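4.2 Do home hydration color charts measure what they claim?

Much of the public advice on hydration rests on the idea that a person can judge fluid status by matching urine to a printed color chart. We are not convinced. The chart sold by Clirenum has seven shades, and its leaflet cites a single validation study with 25 participants, all of them young and all tested in September. The Skotomex chart cites no study. 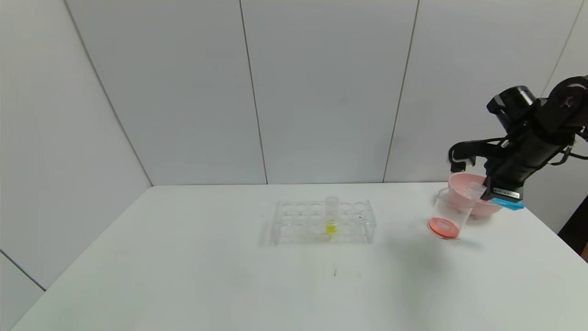 Three problems stand out. Color depends on the depth of liquid the reader looks through, and neither leaflet says what container to use. Vitamin supplements can turn a sample bright yellow in a person who has had plenty to drink. Room lighting is left to chance. Cortés (Cirilo Cortés, personal communication) argues that these errors cancel out over repeated readings. That would hold only if they were random, and a daily vitamin tablet is not a random error.

The Nautiyal survey is often cited in defense of the charts. It collected 3000 responses, but it asked users whether they felt the chart had helped them, and it took no laboratory measure of concentration. We see no way to get from those answers to a claim about accuracy.
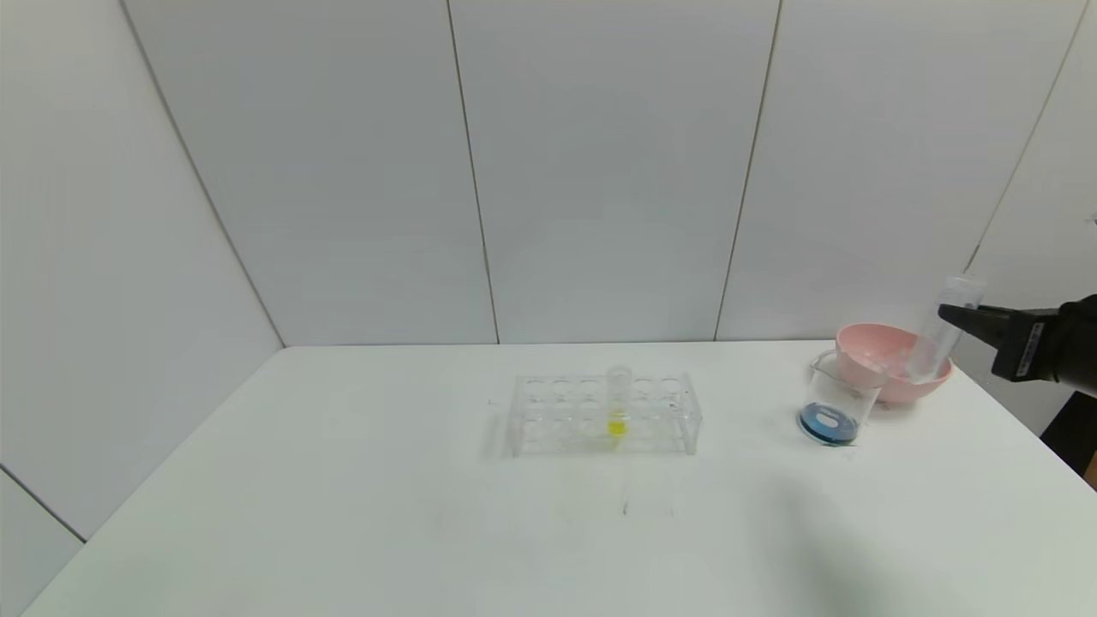 Figure 3. Bright yellow liquid in a single test tube, held upright in a clear acrylic rack.

Until a chart is tested against measured osmolality in older adults and in people taking supplements, we would treat any shade-by-shade advice as a guess. The same caution applies to the Trurker phone app, which reads color from a photo and inherits every problem listed in this section.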